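Subject: Re: [refurb-ops] Second teardown cell, numbers for next year's budget
Date: Tuesday, 9:40 am

On Tuesday, the equipment group wrote:

> Following up on the November call. We would like to put a second
> desktop teardown cell in next year's budget, same layout as the first:
> two arms, two-finger grippers, ribbed aluminum bench, gray fixture
> plates. Prolard has quoted the arms and bench as a package. Ekus will
> match its price on the fixtures if we commit before the holidays.
>
> The business case is simple. The first cell handles processors, memory
> and cards. A second one doubles that. At 550 towers a month we
> would be able to stop sending overflow to Stulis and bring the
> whole stream back in house.
>
> Please reply with objections by the end of the week so we can send
> this up.

You asked for objections, so I have a few. I run the receiving side and I see what comes off the pallets, which may be why I'm less excited than the rest of the list.

My first problem is the word "doubles." It takes for granted that the cell we have is running at its limit, and I haven't seen anything that shows it. What I have seen is a log with a good batch of 128 towers in it, all one model, all from the same customer, sorted by hand before they got to the bench. I would expect almost anything to look good on that batch. The mixed pallets aren't in the log at all. If they were run, please post the results. If they weren't, we don't know what one cell can do, and multiplying it by two doesn't tell us anything.

Second, fixtures. The quote treats these as a one-time cost and I don't see how they can be. A processor needs a place to stand that fits it, and so does a memory stick, and every other thing the gripper has to pick up or put down. 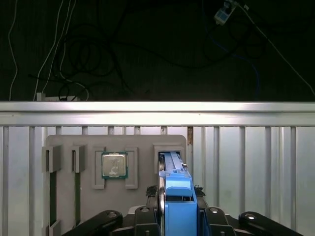
Change the socket generation and you need a different holder. Change the card length and you need a different slot. Ekus will sell us all of it, I'm sure, and matching the price on the first set costs them very little if we come back for more every quarter. I'd like to see a line for fixture changes over two years, with a real number in it and a name of who draws them up. Right now our own people design the plates between other jobs, and that time isn't charged to anything.

While I'm on hidden labor: who opens the cases? Side panels are screwed, latched, bent, riveted, taped shut by customers, or all of these. As far as I can tell from the proposal, opening the tower and setting it down in the right spot is still a person's job, and so is clearing the bench afterward. A second cell means a second station to load. I don't have a spare person to stand there, and the labor savings on page 2 assume that I do, at no cost.

Third, the comparison with Stulis. The proposal uses the rate we paid for the overflow last spring, when we were sending them small lots at short notice. Hollenstein gets a much better rate from the same shop by booking volume ahead of time. I asked their office and was told they've never had trouble getting a slot. Before we buy anything, somebody should ask Stulis for a price on a steady monthly commitment. It's one phone call. If the answer is bad, the case for the cell gets stronger and I'll say so on this list.

Fourth, and this one bothers me the most, we are budgeting by the tower when the trouble is inside the tower. No two of these machines route their wiring the same way. Power leads run over the board, data cables sit right where a finger wants to go, drive cages block the approach from one side in one model and from the other side in the next. 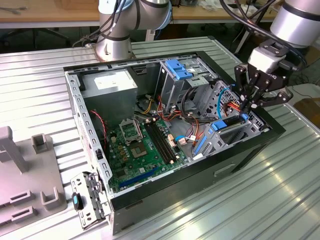 A person with a screwdriver pushes a cable aside without thinking about it. For the arms, that same cable is a planning problem, and I'd like to know how often a run gets paused so someone can reach in and move one. I asked for that count in November and was told it wasn't being kept. Please start keeping it. A sheet of paper taped to the bench would do.

I'm also not convinced that the second cell should be a copy of the first. If most of the value is in processors and memory, why are we paying for reach and payload to deal with drive cages? Maybe the drives stay manual. Maybe one cell gets better tooling and we skip the second set of arms altogether. The Prolard package is all or nothing as quoted, and I don't think anyone asked them to break it out. I'd want separate prices for the arms, the grippers, the bench, the cable management and the service plan. The service plan especially, given that the current quote only says "standard terms."

So here is what I'd support. Run some 2 weeks of mixed pallets on the existing cell, unsorted, with stops and hand assists written down. Get the volume price from Stulis. Get the itemized quote from Prolard. Then bring it back. If we lose the Ekus discount by waiting, we lose it. I've looked at what that discount is worth and it wouldn't cover one month of the service plan we had on the old shredder.

If the request has to go up this week no matter what, then I'd ask that it go up as a placeholder with my objections attached, and that the savings figure be taken out until there is data behind it.

I can set aside unsorted pallets starting whenever the bench is free. Tell me how many you want and which door.

Receiving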